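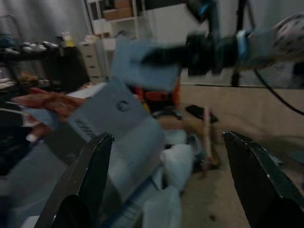 How to Find Out If a Robot Can Tidy Your Floor (Before You Pay for One)

I get the same email over and over. Somebody has watched a video of a robot folding towels and wants to know if it's time to quit picking stuff up off the floor themselves. My short answer is "sort of, if you like waiting." My long answer is the test below, which you can run at a demo day, at a rental place, or in your own garage if you've got a friend in the business and a free afternoon.

I put the first version together with Nuno Marinho when we were both in Clutesthorpe and arguing over whether a two-armed machine could clear a room after a move. He said yes, I said not before dinner. The test grew from there and I've changed it a bunch of times.

What you need

A floor with real mess on it. Please don't tidy first! You want flat things, soft things, something in a plastic bag, and at least one thing that has fallen under or behind another thing. Boxes are great. So are cords, if you're feeling mean.

One place for everything to go. An open cardboard box works, but so does a shelf or a corner marked with tape.

A timer and some paper. Your phone is fine for the timer. I like paper for the notes because I scribble while I watch.

Somebody who knows where the stop button is. Have them show you before anything moves.

Step 1. Do it yourself first

Everybody skips this one and then has nothing to compare with. Clear the floor by hand at your normal lazy speed and write down the seconds. My own time on the standard mess is 47 seconds, and I stopped once to scratch my nose.

Put it all back the way it was when you're done. Close is good enough, the robot doesn't care.

Step 2. Find out who is driving

Ask straight out: is the machine doing this by itself, or is a person steering it? Both are worth seeing, but they answer different questions. When a person steers, you learn what the arms and grippers can manage at their best. When it runs on its own, you learn what you'd get at home on a normal evening with no one helping. I've had people at demos get a little vague on this (you know the tone), so I write the answer at the top of the page and underline it.

If you can get both, do the steered run first. Anything a person can't do through the arms, the software isn't going to do either, and you can cross that item off and save yourself the wait.

Step 3. Start with something easy

Give it one small block or box with straight sides, sitting by itself on the floor with space all around. Watch the fingers as they come down. You want them wide open early, then one clean close. If the hand keeps creeping up, backing off and creeping up again, make a note, because the rest of the afternoon is going to be like that.

Let it try 3 times. Then turn the block so it's at an odd angle and go again. 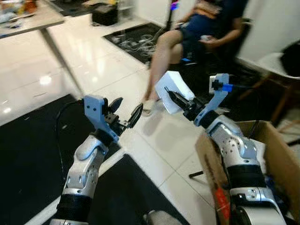 Grabbing is only half of it, so keep the timer going until the thing is let go in the right place. I've seen lovely pickups end with the block balanced on a box flap. That counts as a miss on my sheet. Marion Sutherland, who has run this with me more than anyone, gives half a point for flaps, and we've never settled it.

Step 4. Make it harder in small jumps

Go to something big and flat next. A panel lying on the floor is nasty for two fingers, with no easy edge to get under, and this is where a second arm earns its keep. Look for one arm lifting a corner while the other gets a hold. If both arms go for the same spot, step back and let them sort it out.

Then cloth. Then a plastic bag, which changes shape every time it's touched and is still the worst thing I own. On my last round the bag took longer than everything else put together.

Change one thing at a time. If you swap the item and the lighting and the box all at once, you won't know what broke it.

Step 5. Run the whole floor

Now let it clear everything, and don't help. Sit down, keep your feet out of its way, and write down each time a person has to step in. That number matters more to me than speed. I can live with a slow robot that works while I'm at the store, but one that needs me every few minutes is just a chore with a power cord.

The last full run I timed took 1260 seconds from start to stop, with 7 rescues. So 21 minutes against my 47 seconds — and I didn't need rescuing. Still, the one before that never finished at all, so I drove home in a pretty good mood.

What I'd do with your results

Zero or one rescue on a floor like yours? I'd be tempted, and please write and tell me what machine it was. Two to five, I'd wait a while and run the same test again with the same stuff (keep it in a bin, label the bin). More than that, buy a laundry basket and a grabber stick.

For workshops I'm more hopeful. If it's the same part in the same spot all day, you can skip most of Step 4 and just run Step 3 for an hour. Count drops. Check what happens when a part is missing, too, because a lot of them will happily close on air and carry nothing over to the bin.

I haven't tried any of this on stairs. Marion wants to. I've told her she can hold the stop button.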